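I pack drink samples at Sellik, second table from the door, and I've been at it for nine years. So when the company brought in an arm for the sorting work last spring, everybody in my family wanted to know if I was scared. I wasn't, really. I was annoyed!

The arm came from a little outfit called Brurkden and we all call it Nita, after the name on the crate. It does the part I used to do with my eyes half shut: pick up a bottle, decide which cup it belongs with, put it there. On a good shift I could get through 142 sets before lunch (yes, I kept a tally on my glove box, and yes, I was proud of it). Nita is slower than that. She also doesn't have a shoulder that clicks.

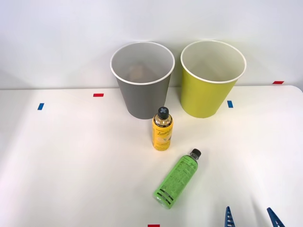 What bugs me is how the talk always goes straight to jobs, kept or lost, as if that's the whole story. All 5 of us on my line still have ours. But the job is different now. I used to work next to people, and we gabbed all day long - recipes, bad landlords, whose kid was failing math. Now three of us stand apart, each with a screen, waiting for something to tip over so we can go fix it. My wrists feel great. My Tuesdays feel about a week long.

I'd still vote to keep her, and I've said so in the break room, which made me real popular. Nobody should wreck a shoulder over a lemon drink. I just think if a machine takes the dull half of the work, the company owes us a say in what fills the other half. Train us to set the thing up. Let us move the tables closer together, for crying out loud - I've asked twice, and the second time I brought a drawing.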